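Journal > Household > Textiles

On the Keeping of Household Linens
February 16, 2017

It has been my practice for several years to set down, each winter, a short account of how the linens in this house are kept, repaired and retired. Readers of earlier entries will know that the house in Ellwood has one proper linen closet, at the top of the stairs, and that the closet is too shallow for a bath towel folded in the customary manner. Most of what follows proceeds from that fact.

The January inventory was completed on schedule. The closet, the cedar chest and the two shelves in the back hall were found to hold 44 pieces, counting a pair of pillowcases as one. Of these, 13 were judged unfit for further use by guests. It was a larger number than expected. Several had been washed too hot during the period when the old machine would not hold its setting, and the hems had drawn up unevenly.

A piece that is unfit for guests is still fit for a great deal else. Flannel sheets are cut down for dust covers. Dark towels go to the mudroom, where stains do not matter. Plain cotton sheeting is saved for straining, polishing and the lining of drawers. Only synthetics with a broken backing are discarded outright, and in most years there are one or two.

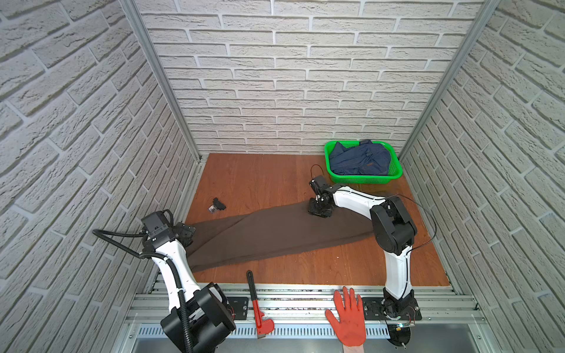
The question of folding deserves more space than I gave it last year. I was taught the thirds method: the piece is brought in from both long sides, smoothed flat, and then folded from the short ends toward the middle. It produces a handsome stack with the edges concealed. It also produces a stack that is 14 inches deep in a closet that is 12 inches deep, and the door has suffered for it. I have therefore adopted halves for all towels and retained thirds for sheets and tablecloths, which are thin enough to take an additional fold.

There was some objection to this within the household. The principal complaint was that halves leave a raw-looking edge facing outward on one side. The remedy is to place the folded side toward the door, and I ask that anyone putting away laundry observe this. A note to that effect has been taped inside the closet since the new year.

With regard to washing, the rule remains cool water for anything dark and warm for anything white. New dark cloth is washed alone three times before it joins the general load. I departed from this rule once, with a set of brown hand towels bought at the closing sale of the Sheehan mill store, and the gray cast on the white napkins has never fully come out. The towels themselves have held up very well and I do not regret buying them.

Mending is done in the evening, at the dining room table, and is limited to pieces with more than a year of service ahead of them. I use a Tiltitz hand needle, size seven, and ordinary cotton thread. For frayed edges I prefer a plain rolled hem. A zigzag stitch by machine is quicker, but on older terry it tends to pull the loops, and the result after a few washings is worse than the fraying. Blankets are another matter — the edge of a wool blanket should be bound, and binding is a job for a full afternoon.

I have also been asked about labels. Each shelf carries a small card giving the size and the bed or room. The cards are written in pencil, as rooms in this house change their purpose often. The upper shelf is for tablecloths only. The lower shelf, where the air is poorest, holds nothing that is not used at least once a month, and it is left one-third empty so that the air can move. Lavender sachets were tried there and have been withdrawn, as two members of the family found them too strong.
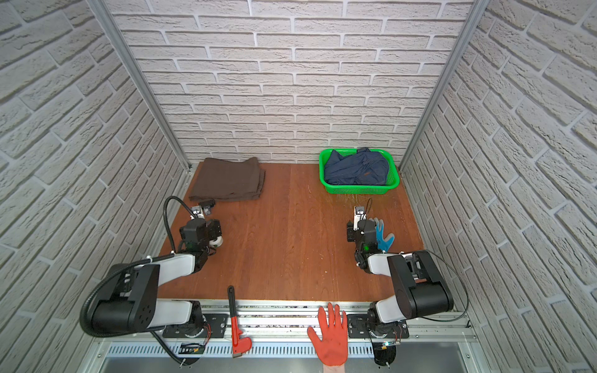

How often should stored linens be refolded?

Every three months is sufficient for cotton, and the new fold should fall in a different place from the old one. Linen tablecloths wear through at the crease sooner than cotton does and are better rolled on a tube, with tissue between the layers.

One matter remains open. The cedar chest has lost most of its scent, and I have not decided whether to sand the interior or to line it with new cedar strips. Irkeo, the hardware store on the county road, stocks the strips in bundles, though the bundles run short for a chest of this length and would have to be pieced at one end. Sanding costs nothing but an afternoon and a good deal of dust. The chest must be emptied in either case, and the quilts will go on the spare bed until the work is finished.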